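Girnton bench shelf moves to color-sorted containers

The Girnton workroom in Wetville has changed the way small containers are kept on its shared tabletops. Since April, cylindrical containers have gone on a raised shelf in a single row, grouped by color, and the table surface is used only for items being sorted.

The shelf is a tan wooden board on a thin black metal frame, open underneath. Uvow, which supplied the layout, set the maximum load at 10 kg and asked for containers of up to 500 ml. Taller ones tipped too easily during the first trial.

"The row has to be readable from a seated position," said Carter Chisholm, who drew up the layout. "Same colors stand next to each other, and anything left on the table at the end of a session goes back up."

Faraji Nyanda of Kirui, which shares the room, said the older arrangement used 14 mixed bins and took up most of the work surface. The bins have been moved to a store on the floor below. Sorting a full set now takes three minutes, according to Nyanda, though soft items still have no fixed place and are put down wherever there is room.

A second shelf is planned. Its height has not been decided.

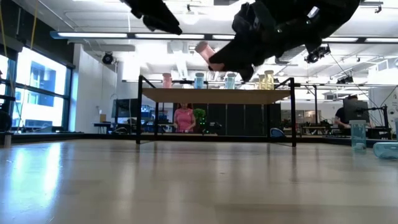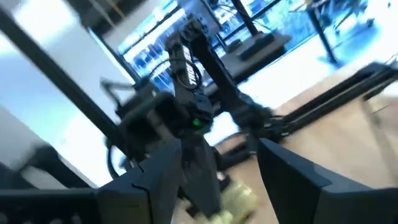

Wetville workroom. The first picture shows the raised shelf with pink, light blue and pale yellow containers.

Contact | Copyright Girnton | Back to top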